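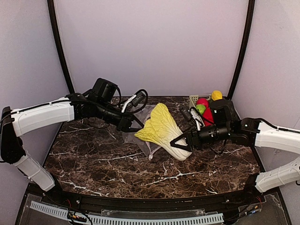

*Napa cabbage on the brown marble. First up in the October vegetables!*

Hi and welcome back to the play food pages! For anyone new, I collect toy groceries, mostly vegetables, with a side helping of bread and a drawer of fish that I keep meaning to sort. The list stood at 323 pieces when I last updated it, and I've added a few since then without writing them down, so don't hold me to it.

This month is all leafy things and their neighbors. I've been slow with the gallery (sorry to everybody who emailed, I do read them) so I'm opening the page with the cabbage and adding the others as I get to them. The notes are already typed up, and I figured you might like something to read while you wait.

**Napa cabbage**

I love a napa cabbage. Most toy sets give you the round kind, which is fine, and I have a whole shelf of those, but a long one lying on the diagonal like this has so much more going on. You get the white stem end, and that's the part I always look at first on a toy. Plenty of makers get bored by the time they reach the bottom of a vegetable. Carrots that end in a flat circle, leeks with no roots, you know the ones.

I grew up on the real thing, in soup mostly, and my aunt pickled it every fall in a crock that lived on the back steps. So napa goes straight to the top of the page. My gallery, my rules!

A couple of you asked on the last page how I tell a toy napa from a toy romaine, and with some of the cheaper ones I really can't. My method is to look at how wide the white part is and then go with whatever the seller wrote on the bag. If the bag is gone, it goes in the "long greens" box and waits for somebody smarter than me.

**About that tabletop**

I know half of you come here for surfaces, so: dark brown marble pattern, glossy, with white and tan veins running all over the place, no two alike as far as I can see. I think it's gorgeous with pale vegetables. The white of the stem picks up the white in the veining, and the brown makes everything look like it's sitting in a fancy butcher shop. The walls are a very light lavender white, and I was skeptical about that with the brown, but I've come around.

It's a tricky pattern for small stuff, though. Peas and mushrooms get lost in veining like that, and button mushrooms are the worst. For those I'm a plain gray cloth person and I will stay one.

**Still to come: bok choy**

Two of them, one from Ferenc Veres, who mailed it to me inside a real oatmeal box with actual oatmeal around it as padding. It got here without a scratch and I had oatmeal for a week. The other came out of a mixed lot in Trerthorpe with a chewed corner. I like the chewed one better, and I'm not going to fix it.

**Still to come: the Brudero radishes**

Brudero only made their radishes as a bunch, tied at the top, and the tie is always the first thing to go. I've got three bunches and one good tie, so I move it from bunch to bunch depending on who's having their picture taken. Don't tell the other two. If anyone out there has spare ties, or a bunch that's past saving, please write. I'd happily swap a tomato, and I have far too many tomatoes.

**Still to come: leeks, long and short**

The long leek is one of my oldest pieces and it doesn't fit in any box I own. It lives on top of the bookcase. The short one I found at the Rendthorpe swap, at the bottom of a bin marked "30 cents each," underneath a plastic iron and what I'm pretty sure was half a lobster. I went back for the lobster after lunch and it was gone!

**Still to come: the mystery green**

Tõnu Mägi says kohlrabi. I say turnip. My sister says it's the top of a toy pineapple that lost its pineapple, and the longer I look at it the more worried I get that she's right. I'll put it up big, so you can all see the bottom, and you can fight it out.

**Odds and ends**

A few answers, as these keep coming up:

- No, I don't sell. I swap, and I'm slow about it.
- Washing: warm water, a drop of dish soap, an old toothbrush. Keep anything made of felt or painted wood far away from the sink. I lost a very nice eggplant that way.
- For sticky price labels I use a dab of cooking oil and leave it alone overnight. Then the toothbrush again.
- The bread pages are still up, they just moved down the menu under "Bakery." The pretzel picture is broken and I know about it.
- The shop with the good bins is Erdős, and they're closed Mondays. I've driven over there on a Monday twice.

I'm hoping to get the bok choys up by Friday if the evenings behave, then the radishes, then the leeks when I find something long enough to lay them on. Fish drawer in the winter, maybe. I opened it last week and closed it again.

If you've got a toy napa of your own I'd love to hear about it, especially the stem end. Long ones, stubby ones, ones that squeak. Somebody wrote last year about one that splits open down the middle with a little snap, and I've been looking for it ever since. Same address as always, at the bottom of the main page.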